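News > Workshop > Hirkau

Hirkau's hand gets its cables looked after

January 17, 2025, by the Jostulbridge news desk

The humanoid at our Hirkau workshop has had its right hand serviced, and we are happy to say the new care routine is a good deal kinder to the machine (and to the people holding the screwdrivers!) than the old one. The cables that close the fingers stretch a little with use, so the team now checks their tension every 600 grips and swaps the full set at 1,000, a job that used to wait until a finger went slack.

After each check the hand goes back to household items, and slippers are a favorite for this – soft, thick in the sole, and easy to let slip if one finger is lagging behind the others.

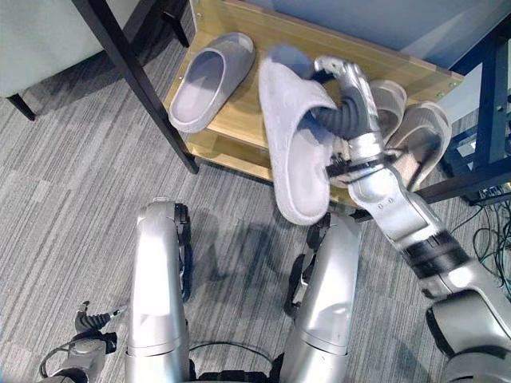 What comes next

The wrist gears get their own turn in February, when the Yang team brings over the Turnelar bench, a small stand that holds the forearm steady while the screws are tightened and fresh grease goes in. They plan 50 slow turns of the wrist afterward, then seven more at full speed, and only then does the arm go back to tidying the shoe rack. Anyone who would like to come and watch is very welcome – please let the Hirkau front desk know beforehand.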